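Hircombe Substance Harm Reduction Service
Progress report to the Fludodlow Fund
Reporting period ending in February

Purpose of the grant

The grant supports local work to reduce harm from synthetic drugs, mainly synthetic cannabinoids and unlabeled powders sold under changing street names. Funding covers outreach sessions, staff training, and a public alert system for use when a dangerous batch is reported in the area.

Outreach

The service planned 60 evening sessions for the full grant year and is on schedule. Sessions run from 6 p.m. at the Brunet Street drop-in and at two shelters. Attendance at the shelters has been higher than expected. Attendance at Brunet Street fell during the weeks when the bus route was changed, and has only partly recovered. We have asked the transit office for a temporary stop closer to the building and are waiting for a reply.

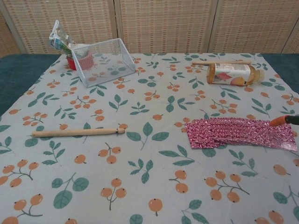
Report prepared by the Program Office, Hircombe Substance Harm Reduction Service
Filed under: Grant Reports, Community Health

Staff training

Training on recognizing and responding to severe agitation was given to 100 people, including shelter workers, security staff at the bus station, and school nurses. The course covers how to keep a safe distance, when to call for emergency medical help, and what information to give the dispatcher. Feedback forms were returned by most of those attending. The most common request was for more time on practice calls, and the second part of the course has been extended by 20 minutes as a result.

One training date was canceled due to illness and has not yet been rescheduled.

Public alerts

The alert system, Fulline, went into service during this period. It sends a short text message to subscribed agencies when two or more reports describe similar symptoms. Some 15 agencies have subscribed. Two alerts have been issued. The first went out later than our target, as the wording had to be cleared by the county health department. A set of approved message templates is now in place, and the second alert was sent the same afternoon.

The service has also written to local news outlets asking that stories about violent incidents avoid naming a drug before laboratory results are available. Early reports of this kind have led to calls from worried parents that our phone line could not easily answer.

Budget

Spending is within the approved total. Printing costs were over budget and travel costs were under. We request permission to move the unspent travel amount to printing. No other changes are proposed.

Next period

Work will continue on the remaining outreach sessions. The canceled training date will be offered again, with priority given to those who had registered. Laboratory turnaround times remain a concern and will be covered in the next report.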